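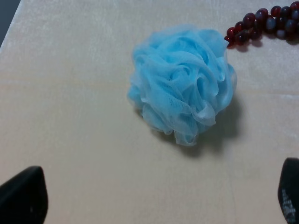 **Prillham House Residence Services** · posted by Renata Aravena, Residence Coordinator · 9/19/18

---

**1/** Residence Services has received a number of inquiries regarding personal bath items following the change of supplies at Prillham House. The posts in this thread set out the current arrangements. Residents and family members are asked to read to the end before contacting the front office.

---

**2/** Each resident is now issued one mesh bath pouf on arrival. The light blue pouf is the standard issue for the second floor. The first floor receives white, and the Scanlon Wing receives green. Colors are assigned by floor and may not be exchanged.

---

**3/** The poufs are supplied by Pluvby under a one-year agreement. The first delivery consisted of 200 units. Residents who prefer a washcloth may request one in place of the pouf at the linen window.

---

**4/** A pouf is made of thin netting gathered into many folds, and those folds hold soap and water long after a shower has ended. Residents are asked to rinse the pouf under running water until no suds remain, squeeze it firmly, and shake it out over the tub.

---

**5/** After rinsing, the pouf should hang from the hook inside the shower door. Please do not leave it on the tub floor, on the windowsill, or in a closed toiletry bag. A pouf that is packed while damp for a weekend away should be hung up again on return.

---

**6/** Poufs are replaced every 9 weeks. Housekeeping will leave the new item in the room on linen day and remove the old one. Residents need not be present. A pouf may be replaced sooner if the netting has torn, if the gathering cord has come undone, or if an odor remains after washing.

---

**7/** Loose flaps at the edge of the netting are common and do not by themselves call for a replacement. Residents should not trim them with scissors. Cutting one layer often releases the layers next to it.

---

**8/** Poufs may be washed between replacements. Place the item in a mesh laundry bag, use the gentle cycle with cool water, and hang to dry. The dryers in the basement laundry room must not be used for netting of any kind. Two poufs were melted in March, and one dryer was out of service while the drum was cleaned.

---

**9/** The next posts concern jewelry. Beads, chains, and rings should be taken off before bathing and kept well away from bath netting. Strands of small beads are a particular concern, as the netting catches easily on clasps and knots.

---

**10/** Dark red and purple beads have been a popular choice in the Thursday craft group's replacement, the Troramon Beading Circle, and many residents now own more than one strand. The Circle has kindly agreed to remind its members that dyed beads may lose color in soapy water.

---

**11/** A covered dish is available for each bathroom shelf. It is intended for jewelry and eyeglasses only. Dishes may be requested at the front office or by dialing extension 216 from any room telephone.

---

**12/** Should a strand become caught in a pouf, please do not pull. Lay both items on a towel or a plain cloth under good light, and work the netting free one fold at a time. If this proves difficult, bring both items to the linen window. Staff will cut the pouf before they cut the strand, and the pouf will be replaced at no charge.

---

**13/** Should a strand break over a sink or tub, turn off the water first and place the stopper in the drain. Maintenance will open the trap on request. Residents are asked not to attempt this themselves.

---

**14/** Items found in shower rooms are taken to the front office, tagged with the floor and the date, and held for one month. Unclaimed poufs and washcloths are discarded the same day for reasons of hygiene. Jewelry is kept in the office safe and returned only to the owner or a listed family member.

---

**15/** Several families have asked whether residents may bring their own sponges, brushes, or poufs from home. They may. Personal items should be marked with the room number on a fabric tag. Housekeeping will not remove or replace items so marked, and their care is the responsibility of the resident.

---

**16/** A correction to the printed notice placed in mailboxes: the notice stated that poufs may be washed in hot water. Cool water is correct. A revised sheet is available at the linen window, in regular and large print.

---

**17/** Questions about supplies may be directed to Residence Services at extension 216. Questions about the Beading Circle should go to the activities desk. Replies to this thread are read on working days, and residents are asked not to post room numbers or other personal details here.

R. Aravena
Residence Services, Prillham House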